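Oral Bible storying: how to handle listeners who miss sessions?

Posted in: Church planting and language work
4 replies hidden, 2 shown

Helora
We are preparing a chronological teaching set in a minority language with no settled spelling. The set has 751 recorded segments, grouped into lessons that run from creation through the ascension. Attendance drops sharply in June, when most families move up to the high fields. A listener may hear the lessons on Abraham and then nothing until the exodus. Our current plan is to repeat the whole previous lesson at each meeting, but that doubles the length and the regular listeners lose interest. Is there an accepted method for review that does not require restarting the series? We meet in the evening and have no reliable power after 9 p.m.

Requena
We had the same problem in a valley with two harvests. What worked was a fixed review block at the start of every meeting, limited to four stories, always told in the same order and with the same opening line. The teacher does not tell them. A listener from the previous meeting does, and the teacher corrects only errors that change the meaning.

Three points on the details:

Choose the review stories by what the new lesson depends on. For the Passover lesson you need the fall, the first sacrifice, the promise to Abraham, and Joseph going down to Egypt. The flood can be left out that week.

Keep a written chart of which household has heard which lesson. Marking individuals took us too long, and the households retell the stories at home anyway.

Load the recordings on small players and send one with each group that leaves. Charge them all before the evening meeting. We lost several players to dust, so bag them.

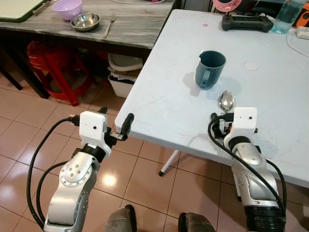

Checking the retold stories

Before a family leaves for the fields, ask one adult to tell back the last story with no prompting. Record it. If the same detail is missing from several retellings, the fault is usually in the lesson text — a pronoun with no clear owner, or a borrowed word for "covenant" that people pass over. Revise the segment before using it again. We revised the Sinai lesson twice for this reason.

Do not skip ahead to the gospels to make up time. We tried it, and people placed Jesus among the patriarchs.

Himano
Agree with most of the above. We just stop for the season and start over at Genesis when people are back. It adds months, but no chart to keep. Also look at the Lotodik lesson outlines if you can get a copy, the review sections are short.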